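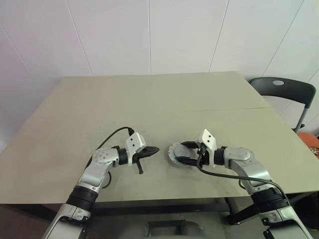 The big table is in its place at Arnosbridge

After a long wait, the large table for the shared workroom at Arnosbridge has arrived, and it is standing close to the panelled wall. Many of you have asked when it comes and how it will be used, so I try to answer in this issue of the newsletter.

The top is smooth and of a pale colour, somewhere between olive and beige. In the catalogue of Cheon, where we ordered it, the shade is called Vamutitz. We had a long discussion about the colour in September. Some members wished for plain white, and others wanted something dark which does not show the marks of pencils. The pale one won by a small number of votes, and I must admit that I voted for the dark one. Now I am glad that I lost. The room is brighter, and small parts are easy to find on it.

The old tables were two, pushed together, and they were never the same height. Everybody who has worked at the join knows the problem: screws and washers rolled into the gap, and a ruler could not lie flat. The new top has no join.

Please read the following points before you book.

The table is booked in the same way as before, with the sheet beside the door. One booking is for 2 hours. If the next line is free, you may stay longer, but please write your name again so that others can see it.

Hot things must not be put directly on the top. The supplier gives 80 degrees as the limit, and a soldering iron is of course much hotter. The heat mats are in the second drawer. For cutting, use the green mat, also when it is only one small cut. It is always the one small cut that leaves the line.

For cleaning, a soft cloth with warm water is enough. No scouring powder, and no spirit from the paint shelf. If glue has dried on the surface, leave it and write a note on the sheet – we have a plastic scraper for this, and the metal one makes scratches.

Metal pieces should be lifted and not pushed over the surface. This is valid also for round and flat pieces, which look harmless but often have a sharp edge on the under side. Please take your pieces with you when you finish, or put them in the tray with your name. After the last open evening we found 105 small parts without an owner, most of them in the gap that I have mentioned. They are in the blue box until the end of the month.

As to the cost, the table was 1196 pounds with delivery. A part of this came from the Elari fund, and the rest from the money which we saved for furniture. The membership fee stays the same this year.

The old tables are still in the corridor. If you would like to have one, write to the usual address before the next open evening. You must carry it yourself, and the stairs are narrow.

The next thing on the list is the lighting above the table. Suggestions are welcome, with a price if possible.

February 2, 2025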